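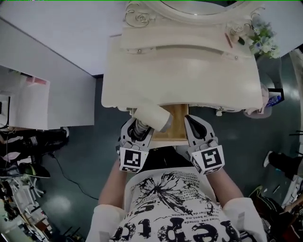 Delow Lay Associates
Minutes of the winter meeting, 2024-01-13, held in the parish room at Delow

Chair: Jalen Mahmoud
Minutes: Hollis Begay
Apologies were received from the Menlow group, who sent written notes on items 3 and 5.

1. Opening
The chair opened with the short form of morning prayer from the old book. The psalm was read by alternate sides of the room.

2. Minutes of the last meeting
Agreed, with one correction. Under item 4 "novices" should read "enquirers". The associates do not have novices, and the word has caused confusion before.

Matters arising: the key to the side chapel has been copied. The hymn board is still at Haverford and needs fetching.

3. Form of promise
The main business was the wording of the yearly promise. The present wording dates from when the group was first attached to the sisters at Haverford and asks members to keep "the rule of the house". As most members live at home and have never lived in the house, it was felt that the phrase no longer says what people are promising to do.

Two drafts were read out. The first keeps the old sentence and adds "so far as my state of life allows". The second replaces it with a list: daily prayer, a day of quiet each quarter, and a regular gift of time or money.

The Menlow note preferred the first draft. It said a list invites people to tick things off. Others thought the first draft was too loose to be much help to someone new. The chair asked whether the list could go into the guidance booklet and leave the promise itself short. This was generally liked.

The question of whether the promise is a vow came up again. The chair read the paragraph from the Haverford letter, which says it is a simple promise, made for one year, and lapses if not renewed. It does not change anyone's standing in the church. It was agreed to print that paragraph in full inside the front cover.

Agreed: first draft for the promise, list moved to the booklet. Hollis Begay to type up both and send them round before Easter.

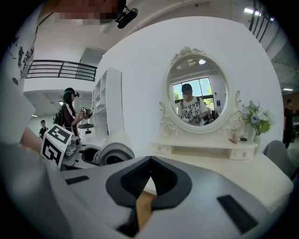 Dressing table with oval mirror.

4. Guidance booklet
The current stock is down to 50 copies. Arnico, who printed the last run, have quoted for 500 and for 1000. The larger run is cheaper per copy, but the text is likely to be changed again within a few years and the last surplus went to waste paper. Agreed to order 500 once the new wording is settled.

There was some discussion of the glossary at the back. "Oblate", "tertiary" and "associate" are given as if they meant the same thing. They are used differently by different communities, and one member had been asked by a visitor which of them she was and could not say. Jalen Mahmoud will redraft the three entries and keep each to a couple of lines.
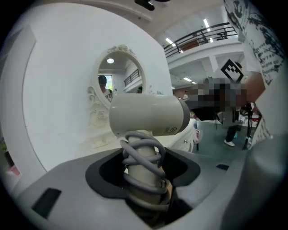
The entry for "office" also needs looking at, as it gives the Latin names of the hours without saying when in the day they fall. It was suggested that a plain table of hours would take up less space than the present paragraph. Left with the chair.

5. Quiet day in June
To be held at Menlow. The hall is available from ten until four. The Menlow note asked for one talk only this time, with silence kept through lunch. Agreed. Members to bring their own food. A deposit of £200 is due to the hall and will be paid from the general fund.

Readings for the day are still to be chosen. Suggestions to Hollis Begay by the end of next month, please, with chapter and verse.

6. Enquirers
Three people have asked about joining. Each will be paired with an existing member for a year before making the promise. Letters to go out this week.

7. Any other business
The prayer list has several names on it that have not been checked for a long time. Members are asked to tell the secretary if a name should be moved to the list of the departed.

The heating in the parish room was mentioned. It will be raised with the parish.

8. Next meeting
At Haverford, after the midday office. Date to be confirmed with the sisters.

The meeting closed with the Grace.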